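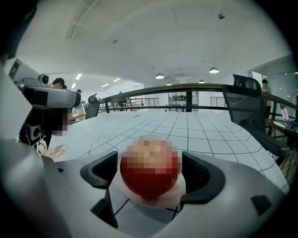

Morning all. Several of you asked how we got up Kimaro last weekend, so I'll put the whole route in one thread, and do forgive me if I ramble a bit (I always do).

1. From Drorthorpe take the Dernstead road and stay on it for 16 km, past the chapel and over the narrow bridge. The turning is on the left, just after a long stone barn, and it's very easy to sail past — we did, twice! 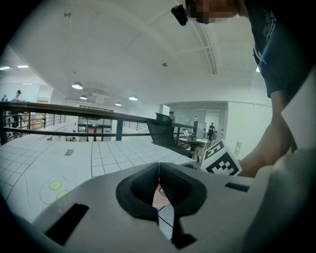
2. The track is gravel and a bit rutted, but a small car will manage if you take it gently. Go through the gate, shut it behind you, and after 2 km you'll come to a lay-by with room for a few cars. Boots on there.
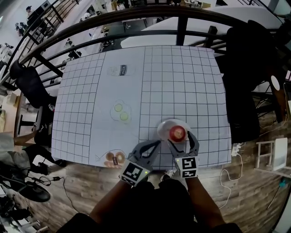

Neema Muli
Walks leader, Lollonwood Ramblers

3. The path starts by the stream and keeps it on your right until the sheepfold. Bear left there, up the spur, and please don't be tempted by the lower path, which looks lovely and ends in a bog. Sixten Viklund went in up to his knees last January and still brings it up.

4. Above the fold it gets steep for a good 30 minutes, then eases off on to short grass, and you can follow the old wall nearly all the way to the cairn.
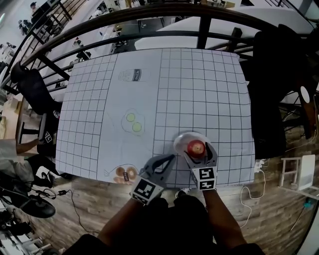 There's a false top first, I'm afraid, so keep a biscuit back for it. The real one is a little further north, and on a clear day you can see right over Lollonwood to the coast.

5. Come down the same way, especially if the cloud's in. Do shout if anything's unclear, and if you've tried it from the Dernstead side I'd love to hear how you got on with the stile!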